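Members' Projects: A Street Rover from the Plarano Shared Workshop

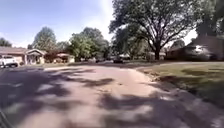 Tree shadow and sunlight on the road, as recorded by a fixed camera.

Ornella Testa began building her outdoor rover at a bench in the Plarano shared workshop, where members may keep one project on the shelves at a time. The machine is intended to follow a residential road at walking pace and to stop when it loses confidence in its course. Manuela Donati met her there one evening in August on behalf of the members' bulletin.

Ms Testa explained that the road surface had occupied her more than the mechanical work. "The motors and the frame were finished quite early," she said. "Shade has taken up most of the year. Where the sun reaches the asphalt it is pale grey, and under a big tree it can be nearly black. My first program treated that change as the end of the road."

The difficulty is increased where there are no lane markings and no crisp kerb. The present version looks for the line between grass and road, and gives less weight to brightness. Ms Testa described this as an improvement, though an incomplete one. "A soft edge with a little bare dirt along it is still hard for the program to judge. I would like it to slow down there, and at present it carries on."

She has sorted 1,022 stills by hand for the purpose of testing. Each new version of the program is run against the full set before the rover is taken outdoors. The work is done at home, usually after supper, and a complete run takes 60 minutes on her older computer.

Asked about expenditure, Ms Testa put the total at nearly 220 pounds, excluding the battery, which was passed on by a member of the Bredton workshop. The camera bracket has been made twice. "The first one shook," she said. "I had cut it too thin, and I knew it when I was cutting it."

Members wishing to see the rover may find it on the lower shelf beside the pillar drill. Ms Testa asks that the wheels be left unturned by hand, as the gears are not yet covered.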